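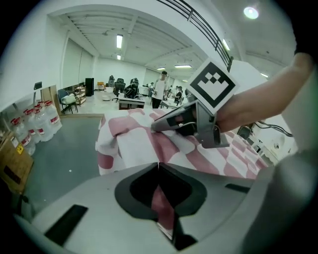 From: Zdislava Holub
To: linens list
Subject: Re: checked cotton coming off square after the first wash

Jozefína Skála wrote:

> We have the new pink and white check from Grellow in use for the small
> tables. After one wash at 60 the pieces no longer fold edge to edge.
> If I put the two short sides together, one corner stands out past the
> other by the width of my thumb. Ironing does not bring it back. The
> old Isby cloths never did this. Is it the cutting, the hemming or the
> washing? And is there a way of folding that hides it? The stack in the
> cupboard leans over and the door will not shut on it.
>
> Also, does anyone still have the fold sheet that Liam Inskip sent
> round? My copy is missing the second page.

Jozefína,

Most likely the cutting, made visible by the washing. A printed check tells you nothing about the grain of the cloth. If the print went on slightly askew and the cutter followed the print, the piece is square to the eye and crooked to the thread. It relaxes along the thread the first time it gets wet and hot, and from then on the corners disagree. With a woven check this can't happen in the same way, as the lines are the threads.

To find out which you have, turn a piece over. If the color is much weaker on the back, it is printed. Then pull one thread out of a raw edge (you will have to open a bit of hem) and see whether the gap it leaves runs parallel to the row of squares. On two Grellow pieces I opened in February it did not.

You can correct some of it while the cloth is damp. Two people take opposite corners on the short diagonal and pull steadily, then shift along the edge by a hand's width and pull again. Dry it flat. Do not iron on the bias afterward or you will undo the work.

As for folding, stop using the check as your guide. On a wide table the eye wants to line up the squares, and with this cloth that is what builds the error into every layer. Use the edges only.
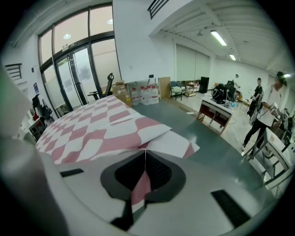
Pink and white check on the big table, near edge creased, right-hand end lifting to a point.

The order I use for small pieces:

1. Lay the cloth flat, wrong side up, long side toward you. Smooth from the middle outward with the flat of the hand.
2. Find the long corner, the one that sticks out. Put it at the far left.
3. Bring the near edge up to one finger short of the far edge. The gap takes up the difference.
4. Fold left over right, so that the long corner ends up inside.
5. Fold once more in the same direction and press down from the folded side.

The folded side goes to the front of the shelf. The loose edges at the back can be as uneven as they like.

If a piece is more than two fingers out of true after stretching, I would not fold it at all. Roll it, or re-cut it along a pulled thread and hem it again. You lose a strip on two sides, so check first that it still covers the table. Ours went down a size and now serve as tray cloths.

On the leaning stack: alternate the direction, folded side left, then folded side right, and keep it to ten pieces. Above that the cotton slides whatever you do. Omid Mousavi puts a sheet of stiff card between every five – ugly, but his shelves are straight.

Regarding the Isby comparison, I do not think it is a fair one. The Isby cloths on my shelf are a heavier plain weave with the check woven in, and they had been through the laundry many times before I ever folded one. The article number on my Grellow delivery is 1,154. If yours is 527 you have the lighter cloth, and Jirayu Srisuk should be able to tell you more, as he bought that one for the Sokol rooms. He washes at a lower temperature and line dries. I have asked him to write to the list about shrinkage.

Two questions back. Do you tumble dry? And are the hems sewn with a thread that has puckered? A tight polyester thread in a cotton hem can draw a corner in by itself, and in that case all the stretching in the world will not help until the hem is out.

I have both pages of the fold sheet on paper and will copy them for you. The second page is only the napkins.

Zdislava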